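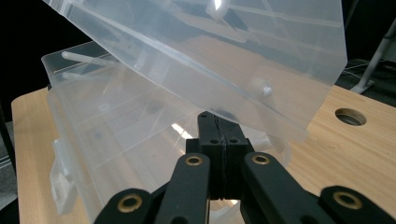 ## Clear hinged-lid boxes: does the latch last?

**ternpost** · posts: 85

I'm sorting out the sewing and mending bits and want to move everything out of biscuit tins and into clear boxes. The one I've got on the table is see-through plastic with a frosted look to the lid, ribs moulded across it and a clip latch on the base. It's a Kolline, from the market at Stukgate.

Before I buy more of them I'd like to hear from anyone who has used this sort for a few years. Does the latch go first, or the hinge? I've had a box where the lid came away completely and I ended up keeping it shut with a rubber band.

It would be for buttons, press studs, hooks and eyes, bobbins and a few packets of needles. Nothing heavy.

---

**mossgrip** · posts: 1459

Hinge, every time. I've got 17 boxes of this general type in the garage for screws and washers and the latches are all fine. The lids crack at the hinge end when somebody lets them drop back over the edge of the bench. If you always open them flat on a table with room behind, they'll go on for years.

The garage is cold in winter, which can't help.

---

**plumline4** · posts: 639

Have to disagree. Latches for me. I open mine several times a day (beads, so I'm in and out of them constantly) and the tab goes white where it bends and then snaps. I've never had a hinge fail.

Could be that screws sit there for months and beads don't, so we're wearing out different parts.

---

**mossgrip** · posts: 1459

Fair enough. Mine get opened when something falls off the house.

How are you opening the latch though? If you pull the bottom of the tab straight out towards you it bends a lot further than it needs to. Thumb on the lid, press down a bit, then ease the tab off. It takes the strain off the plastic.

---

**plumline4** · posts: 639

I pull it. I'm not going to change now, but I can see why that would do it.

---

**ottershelf** · posts: 85

Bit off the question, but I wouldn't use these for needles at all. Needles get into the corners and under the dividers and you find them with your finger. I keep mine in a felt book and put the book in the box.

Buttons are perfect in them. I sort by colour, then a separate box for shirt buttons because I use so many.

---

**ternpost** · posts: 85

Thanks all. The needles would stay in their packets, but the felt book is a good idea and I've got plenty of felt.

On the dividers, do people fix them in? I had some in an old box that rode up whenever I carried it on its side, and the press studs went everywhere.

---

**ottershelf** · posts: 85

No glue. You'll want to change the sizes sooner or later. Cut a piece of thin craft foam to fit inside the lid. It presses down on the tops of the dividers when the box is shut and nothing travels. Cut it a shade small so the lid still closes without forcing.

---

**mossgrip** · posts: 1459

Foam in the lid means you can't see what's in the box from the top, and that's most of the point of a clear one. I'd leave it out and carry the box flat.

---

**ottershelf** · posts: 85

You can see in through the sides. Mine are stacked anyway, so I only ever see the sides.

---

**plumline4** · posts: 639

Agree with the foam. I've dropped a full box of seed beads down the stairs and I would do anything not to repeat it. August, two years ago, and I still get the odd one in the hoover.

Whatever you decide, wash the box before you fill it. Warm water, a drop of washing-up liquid, and leave it open to dry. Don't put it in the dishwasher, the lid will warp and then neither the hinge nor the latch will line up.

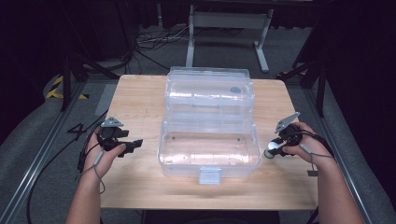 **ternpost** · posts: 85 · *original poster, 7.40 pm*

Lid up and nothing in the tray yet. It stands upright on a flat table, so mossgrip's advice about leaving room behind makes sense. The base is clear enough to see the wood grain through it, but there are two tiny dark marks in the floor of the tray. Anyone know what would shift marks like that without scratching the plastic?

The latch is in the middle of the front edge. I've been doing the thumb-on-the-lid method and it does feel gentler.

---

**ottershelf** · posts: 85

Try a cotton bud and washing-up liquid first. If they don't move they may be in the plastic, and then you're stuck with them. You won't notice once there are buttons on top.

Don't use nail varnish remover. It turned a corner of mine cloudy.

---

**mossgrip** · posts: 1459

Seconded on the nail varnish remover. No scouring pads either.

How many are you getting in the end?

---

**ternpost** · posts: 85

Three more, I think. One for buttons, one for fastenings, one for bobbins, and this one for whatever is left at the bottom of the tins. I'll try foam in the fastenings box only — the others can go without — and I'll post again if a latch goes.

---

**plumline4** · posts: 639

Get one spare while they still sell them. The Te Moana ones I started with changed size and the new lids don't fit the old bases.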